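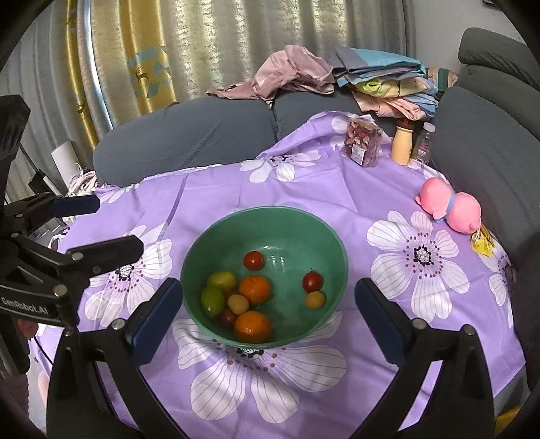
According to one reader comment on the February notice, the Varar print works stopped running its flatbed line years ago and there would be nothing to see except digital machines. The comment is half right. The works at Hikstead has moved most of its household fabrics to digital, but one flatbed screen line is still in production, and it was running during the open day on April 2, 2023.

Entry was by the goods gate on the canal side. Visitors were taken through in groups, with ear protection issued at the door of the print hall. The route followed the cloth: grey store, preparation, printing, steaming, washing, finishing, inspection. The engraving room was closed and the screens were shown in the corridor outside it.

The grey store holds unbleached cotton and polyester-cotton on rolls of 300 meters. Each roll carries a paper ticket with width, weight and loom number. Cotton for table and bed fabrics is singed over a gas flame, desized, scoured and bleached in one continuous range. Our guide said that uneven absorbency from this stage causes more rejected prints than any fault at the printing table, and that a drop test is done on both selvages and the center of every batch.

The flatbed line was the main interest. The cloth is glued to an endless rubber blanket, which advances by one repeat, stops, and waits while all the screens come down together. A squeegee crosses each screen, the screens lift, and the blanket advances again. On large floral designs the petal outline is normally the last color down, so any error in registration shows at once as a light gap along one side of the petal. The operator checks this by eye at the delivery end and corrects it with a handwheel on each screen carriage.

Paste is mixed in the color kitchen next door. Two bench thickeners are in use, both alginate, and viscosity is logged for every tub. Pale grounds such as lavender are difficult here. A small weighing error in the red component shifts the shade visibly, and the ground is usually the largest area in the design.

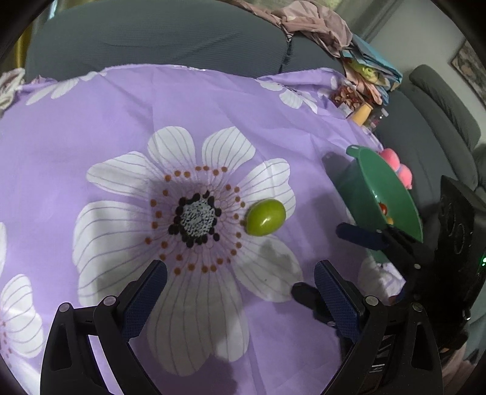
Steaming follows within the hour for reactive prints. The festoon steamer dates from before the last extension of the building and has been refitted with new seals and controls. Washing is done open width in a series of boxes, cold first, then hot with a detergent, then cold again. Water from the hot boxes passes through a heat exchanger before discharge to the treatment plant.

The digital hall is quieter and much warmer. The installed machine, listed on the tour sheet as Ryu, prints directly from file with no screen cost, which makes short orders practical. Its weakness is penetration. We were given two swatches of one design, and the reverse of the flatbed sample was clearly darker. For napkins and table runners, where both sides show, the works still prefers screens.

Inspection is over a lit table at walking pace. The order on the frame that morning was 3590 meters of curtain fabric for the Ultulska range. Faults are marked with a colored thread in the selvage, and a roll with too many threads is cut down and sold as seconds in the mill shop.

The shop was open until four. Seconds were priced by weight, full rolls by the meter. The parking lot was full by mid-morning and the bus stop at the main gate is not served on Sundays, so a later visitor should plan for a 30 minute walk from the station. The tour is on flat ground except for a steel stair between the washing range and inspection.

Related items
Hikstead canal path: surface works and diversions
Alginate and synthetic thickeners compared
Reading a selvage: color dots, arrows and repeat marks
Open days at textile works, spring list
Visit report: the Ultulska weaving shed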